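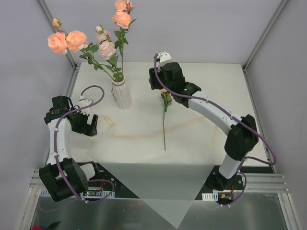 How much should a small workshop set aside for a pair of bench robot arms?

Take the price of the arms and keep at least the same again for everything else: the table, the guarding, the mounting, the cables, the spare fingers and the hours of whoever has to set it all up. If that doubled figure makes you wince, wait a year.

I get asked this by people who run small packing rooms, florists' back rooms and craft benches, and they rarely like the reply. The sales page shows the arm and the price of the arm. What ends up in the invoice folder is a good deal longer. These are the tips I give, in the order the money tends to go.

Start with the job on paper

Write down one job in one sentence. "Pick up one stem and put it in a vase" is a job. "Help with the flowers" isn't, and a seller will happily quote for it. Then write down how many times a week the job gets done and how long it takes a person. A fair number of plans stop at this point, and quite right too.

When Pallura quoted me for a two-arm set, the paperwork had four pages on reach and lifting power and one line on what the grippers could hold. A rose has a thin stem, a soft head and leaves that catch on everything. Ask about the thing you handle, by name, and ask to see it done more than once. Bring your own stems. If the seller wants to use artificial ones, fine for a first look — they don't bruise and you can use the same one all afternoon — but don't sign anything on the strength of a silk rose.

One arm or two?

Two arms cost twice as much and take more than twice the looking after. Sellers like to say that the second one holds while the first one works. Sometimes a weighted vase would hold just as well. Try your job with one hand behind your back. If you manage it, price for one arm and buy the other later, if ever.

There are jobs that do want two. Turning a stem round, stripping leaves, tying anything. Be stern with yourself about whether yours is one of them.

The table and what goes round it

People forget the table altogether. An arm bolted to something that wobbles will miss, and you'll blame the software. Aluminium rail is sold by the length and goes together with ordinary tools, but the brackets and bolts add up faster than the rail does. Price them separately. My own list for one bench came to 619 pounds before I'd bought a single powered thing.

Plain, pale panels at the back and sides are worth having if the set-up uses a camera, as most do now. Shop clutter behind the work confuses it. Don't pay for the branded panels. Foley do a perfectly good plain sheet cut to size, and they'll drill it if you ask before they cut.

A white top shows every mark. I've come round to thinking that's an advantage, as you can see when something has dripped or rubbed, but budget for replacing it. A clear plastic sheet over the front part saves some wear. Tape it down if you use one. Loose plastic and moving fingers don't mix.

Cables

Put cables on the list as their own line. The one that comes in the box will be the right length for the brochure. You need slack at each joint, clips along the links, and enough loop near the base that the arm can swing out without tugging. Buy clips by the bag of 100. I once thought that was silly and have since bought three bags.

Keep one spare of each cable in a drawer with a label on. When a set-up stops working on a Monday morning, the cable is the first thing I'd swap.

Bare boards near the base

The cheaper kits leave the electronics out in the open on a plate. They work, and they're easy to get at. In a room with wet stems and watering cans I wouldn't have it without a cover. Zenell wanted a silly amount for theirs. A plastic food box with a notch cut for the wires does a similar job, provided you leave gaps for air and it isn't pressed on to anything that gets warm.

Spare fingers and small servos

Fingers wear, and the little motors behind them wear sooner. Before ordering, ask these and get the answers in writing:

What does one replacement servo cost, delivered?
Can I fit it myself without losing the warranty?
How long will you go on stocking it?
Is there a yearly charge for the software, and does the arm still move if I stop paying?

The last one put me off Rirkine. The arm was decent. The answer was a paragraph long and didn't contain a yes.

The hours

Someone has to teach it, tidy up after it and start it again when it stops with its hand in mid-air. Cost that person at their real wage for the first 7 weeks. If you run a small place it's probably you, in the evenings, and your evenings are worth something too.

Sellers quote trial figures: 1000 picks, such a percentage good. Ask who reset the table between goes. If a member of their staff was putting the flower back each time, you'll need to pay someone to do that as well, or find a job where it doesn't matter.

Hire first if you can

A month's hire looks dear next to the purchase price. Set it against the cost of owning two arms you've stopped switching on. December is a poor month to try it, by the way. You'll be too busy to learn it and too cross to judge it fairly. Pick a dull fortnight in late winter, keep a notebook by the bench, and write down each time you had to step in.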